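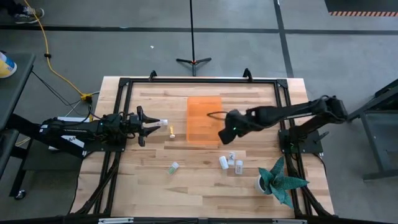 4.2 The stall that wasn't a stall

I should own up to this one early, as I was the person who signed off the cable routing. We were running the bottle-sorting task, two arms sharing one tray, and for the first 13 trials everything went so smoothly that Danuta Kubiak and I started planning the write-up (always a bad sign!). Then the right arm began stopping dead partway through its swing. No error on the console, no odd noise, just an arm holding still with its fingers open.

Search this site Enter keywords

My first guess was the torque limit. I raised it, which I now think was a daft thing to do with people walking past, and the stops carried on at the same spot. Ksawery Kalinowski reckoned the planner was seeing the other arm as closer than it was, and we lost most of an afternoon in Mussa, our planning software, chasing that idea. The wrist views were more use. We went back through the lot, looking only at the cable on the opposite arm and how near it came to the joints.

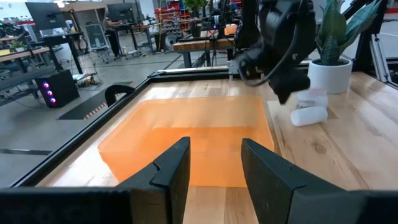
Figure 6. Wrist view during sorting, with the orange bin between the fingers and the second arm at upper right.

What we found was a plug that had worked slightly loose inside its housing. When the elbow passed a certain angle the cable tugged on it, the joint reading dropped out for a moment, and the controller did what it's told to do with a missing reading and held its last position. So the safety behaviour was fine, but the reporting was awful. The dropout got logged as a normal pause. Gisela Haberkorn had seen the same thing on the older rig at Zudthorpe in March and had put it down to the network.

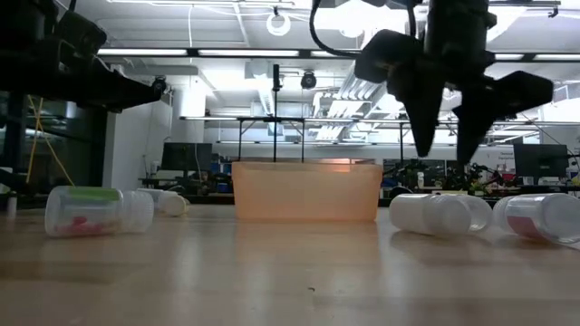 Why not simply cut power to the arm when a reading goes missing?
These arms have no brakes, so without power they drop onto whatever is underneath, and holding still is the safer choice until someone reaches the stop button.

We refitted the plug with a clip, gave the cable more slack at the elbow and ran 100 further trials, with 2 stops, both of them now logged as faults. I've left the earlier runs out of the timing results in section 5.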